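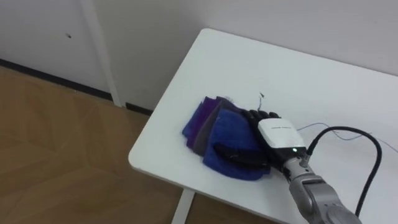

How many times can a fleece cleaning cloth be used before it has to be washed?
Use each cloth for one room or one job, then put it in the wash. A cloth used only for dry dusting can be shaken out and used again until it looks grey or stops picking up dust.

4.3 Washing, drying and folding the cloths

These steps apply to all Arnavo fleece cloths, whatever the colour. New cloths shed some fluff, so wash them once before first use.

1. Shake each cloth outdoors or over a bin.
2. Sort the cloths by colour. Wash dark colours separately for the first 2 washes.
3. Place the cloths in the drum with nothing else. Cotton towels leave lint in the pile.
4. Add half the normal amount of liquid detergent. Do not use powder.
5. Wash at 40 degrees on a short cycle with a low spin.
6. Hang the cloths over a rail or line until fully dry. Turn them once.
7. Lay each cloth flat on a clean, dry table and smooth it from the middle outwards.
8. Fold in half, then in half again, and press lightly with the flat of the hand to let the air out.
9. Stack with the folded edges facing the same way. Keep each colour in its own stack.

Note: A fuzzy or slightly frayed edge does not affect cleaning. Trim long threads with scissors. Do not pull them.

Note: The Gestico shelf box holds 28 folded cloths. If the lid will not close, take some out. Cloths squashed for long periods lose their thickness.

CAUTION: Do not use fabric softener or dryer sheets. They coat the fibres and the cloth will smear.

CAUTION: Never store cloths that have been used with polish, oil or solvent in a closed box. Rinse them and dry them flat outdoors first.

CAUTION: Do not iron.

Replacement cloths are sold in single colours. Quote part 117 for the standard size and part 29 for the large size when ordering. For stains that remain after two washes, see section 4.5.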